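Search this site Type and press enter

Mirnthorpe
About us

We make Zidis, a practice table for robot hands. You bring the hands, or the software that is meant to be in charge of them, and we supply the crockery.
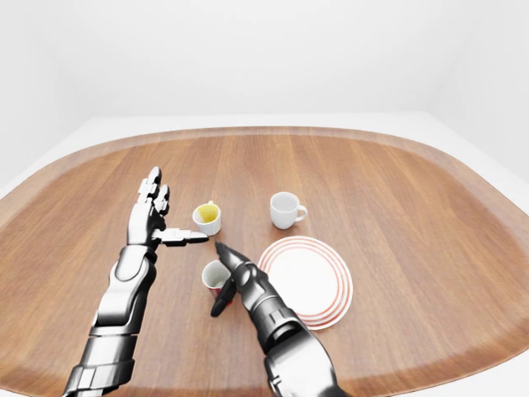
What Zidis is

Zidis is a simulated room with a table in it, two arms at the near side and a selection of tableware that has never seen a dishwasher. Customers connect their own control software, choose a task and find out how it gets on. The tasks are the sort most adults manage before they're properly awake: pick up a cup, move it somewhere sensible, put a plate where a plate should go. Software that can beat you at chess tends to find this humbling.

The standard kit has 40 tasks. Each can be started from 200 different layouts, because a program that can only pick up a cup from one particular spot has learned the spot and knows very little about the cup. You can change the crockery, shift it about, and make the surface more slippery than any decent table ought to be. Handles may point any way you like. We recommend pointing them somewhere awkward.

The room has plain white walls and no decoration. We did once try curtains. They took four months and moved beautifully, and every customer asked how to switch them off.

How we got here

Mirnthorpe began as a small firm selling real robot grippers to other small firms. We were moderately good at it. What we were very good at was breaking things on demonstration days, and our records from that period (kept for the insurers, who insisted) list 956 mugs, bowls and saucers. The woman at the catering wholesaler sent us a card every December.

The first version of Zidis was written so that we could rehearse before visiting a customer. Then a customer saw the rehearsal, lost interest in the gripper and asked what we would charge for the software. We named a figure we thought was cheeky. They paid it the same afternoon, so it plainly wasn't cheeky enough, and we stopped selling grippers a year later.

What you get

A licence for one team, the full task set, both arms and the hand models. There is a manual, written by people who have used the product, and an installer that works on most machines and explains itself on the others. Scoring is included. It records drops, knocks, tips and the thing we call hovering, where a hand stays near a cup for a full minute without committing to anything. We added that one after watching a lot of hovering.

Momton is our add-on for teams that want to drive the hands themselves. You wear a pair of tracking gloves, which we don't sell and will happily argue about, and your movements are passed to the simulated fingers. It's useful for showing the software how a job should be done. It is also the quickest way to learn that you don't know how you hold a teacup. Most people need a morning to stop feeling silly.

What you don't get

A robot. We still have to say this on the telephone. Nor do we promise that a program which behaves well in Zidis will behave well in your kitchen, laboratory or warehouse. It should have a better chance than one that hasn't practised, and it will have done its worst work where there was nothing to sweep up. Liquids are at an early stage and we would rather you didn't build a business on our soup.

Who uses it

University groups, mainly, and a few companies making arms for people who need help at mealtimes. The Karabulut workshop, our longest-standing customer, has sent us 2653 bug reports. A good many were the same bug. We've fixed that one now, and they've written to say they rather miss it.

Trying it out

A trial lasts a month and includes six tasks. We won't ring you halfway through to see how you're finding it. If you get stuck, write to the support address on your welcome letter and one of the people who built the thing will answer, usually before lunch and occasionally with an apology.

37 shares 4 comments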